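Ilico Textile Handling - Folding Cell 2
Periodic inspection checklist with comments
Site: Ornwood
Date: 06/01/2018
Last full inspection: December

Work through the sections in order. Mark each line OK, FIX or N/A. Anything marked FIX in section 1 or 2 stops the cell until it is cleared.

## 1. Before power-on

- [x] Lockout tag removed and signed back in - OK
- [x] Main disconnect turns freely, handle not cracked - OK
- [x] Emergency stop at the operator side, pressed and reset - OK
- [x] Emergency stop at the rear, pressed and reset - OK
- [ ] Floor tape marking the reach of the arm - FIX
- [x] Base bolts, witness marks lined up - OK

**Comment:** The floor tape is worn through on the aisle side where the carts turn. The line can still be followed, but only if you know where it is. Replace it before the next shift and use the wider roll. The rear stop was stiff last time and has had its button swapped. It now resets with a quarter turn like the other one.

## 2. Arm and cables

- [x] Joint covers in place, no missing screws - OK
- [x] No oil at the joints - OK
- [x] Wrist cable has slack through full rotation - OK
- [x] Cable clips tight - OK
- [x] Speed limit in manual mode set to 200 mm/s - OK
- [x] Arm holds position when the brakes come on - OK

**Comment:** The clip nearest the wrist had moved down since December and was pulling the cable tight at the end of travel. Moved it back and put a paint mark beside it. If the mark and the clip don't line up next time, change the clip. Don't just slide it back again.

## 3. Gripper

- [x] Both fingers free of nicks and burrs - OK
- [x] Slots near the fingertips clear of lint - OK
- [x] Fingers open and close evenly - OK
- [ ] Closing force within the range on the cell card - FIX
- [x] Finger screws torqued and marked - OK
- [x] Wrist camera lens wiped, mount tight - OK

**Comment:** Closing force read high on the first try and in range on the next 3. I am leaving it as FIX until it has been checked with the other gauge. The Shukla gauge has been dropped at least once and I don't fully trust it. High force won't hurt a thick hem much, but it leaves shine marks on thin ribbing.

Run a finger along the inside edge of each gripper finger with the power locked out. A burr too small to see will still snag a knit.
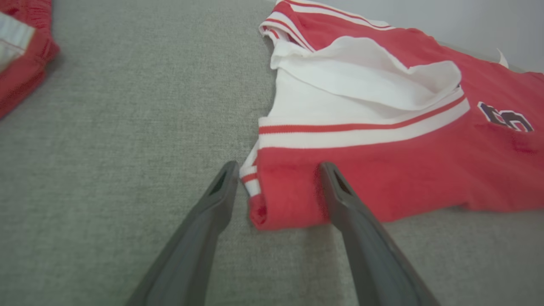
The pickup check should be done with real garments and at reduced speed. Flat test cloths are too easy. Use something with a collar, a rolled edge and some stitched-on lettering, since those are the places where the approach height matters. Keep hands outside the tape while the fingers are near the work surface, even in manual mode.

## 4. Work surface and pickup

- [x] Cover fabric tight, no ridges under the cloth - OK
- [x] No loose threads or pins on the surface - OK
- [x] Touch-off height taught again after any cover change - OK
- [x] Fingers stop on the fabric without pushing it - OK
- [x] Arm stops on the contact limit - OK
- [ ] Lint cleared from under the edge of the cover - FIX

**Comment:** Vacuum the edge with the narrow nozzle. Don't use the air gun, as it drives lint into the wrist joint. The contact limit was tested with the foam block from the Tirex kit. The block is getting soft on one side, so turn it over for the next test and order another.

## 5. Restart

- [x] Tools counted back into the tray - OK
- [x] Manual key returned to the hook - OK
- [x] One slow cycle watched from outside the tape - OK
- [x] Counter and fault list cleared - OK

**Comment:** Two old faults were still on the list, both for lost grip. Wrote them in the log before clearing.

**Open items:** floor tape, closing force, lint under cover. The tape has to be done before the cell goes back to auto. Closing force is to be checked again before full speed is allowed.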